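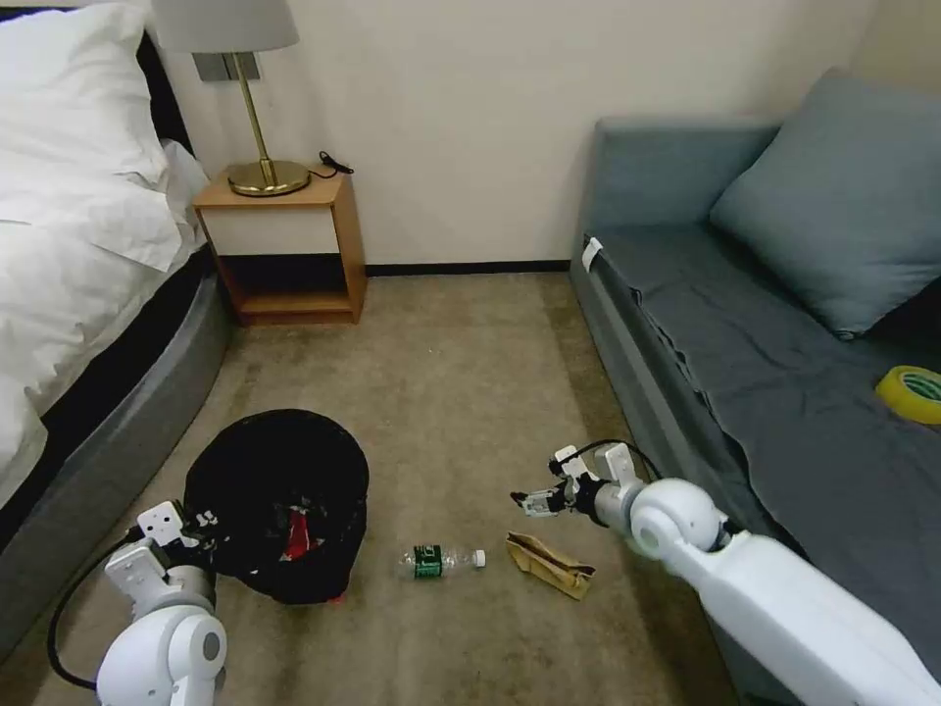
Skelville bedside set – nightstand and lamp

Sold together or seperately. Ships flat except the lamp, which comes in its own box. Page updated 4 October 2024.

Small nightstand, light honey-colored wood. Flat top, pale panel under it, open shelf at the bottom. Made for the gap between a bed and a wall, so good for guest rooms, rentals, small apartments. Sits fine on carpet. Top holds a lamp and a phone, maybe a paperback. Not a dresser, don't expect one.

Lamp has a round brass base, slim brass stem, light gray shade. Black cord. Bulb not included – 24 inch clearance above the nightstand top is plenty. Wipe the base with a dry cloth only. No polish please, it dulls the finish.

What goes with it

Gray upholstered beds, mostly. We show it next to one with a rounded padded base and plain white bedding, blue-gray sofa across the carpet. Honey wood warms up all that gray. Off-white walls, dark baseboard, no problem.
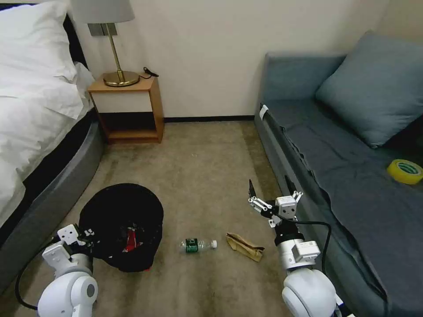

Ordering

Nightstand: item 3672
Lamp: item 243
Both: put both numbers on the form, we combine the shipping
Returns: 90 days, original box, hardware bag unopened

Next batch of nightstands from Arsenault is due in March. Lamps in stock now. Trade orders go to Shona Matheson, everything else to the main desk. Replacement shades available, ask for the light gray – the Pradalura shade does not fit this stem, people keep ordering it.
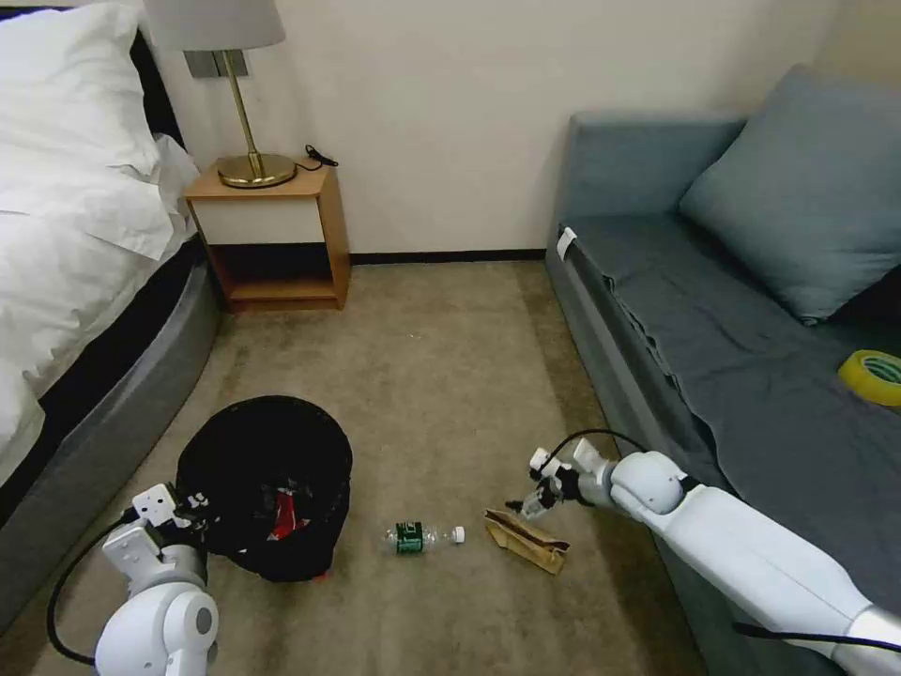 Nightstand and lamp between bed and wall, sofa opposite.

Assembly

One person, one screwdriver. Lay the parts on carpet or a blanket so the top dosen't scratch. Bottom shelf first, then sides, then top. Don't tighten anything until it's all standing square. If a screw is missing email Detlef Seidel with the item number and he'll mail one out.

Sofa, bed and bedding not included. For sofas see the Firalmont page.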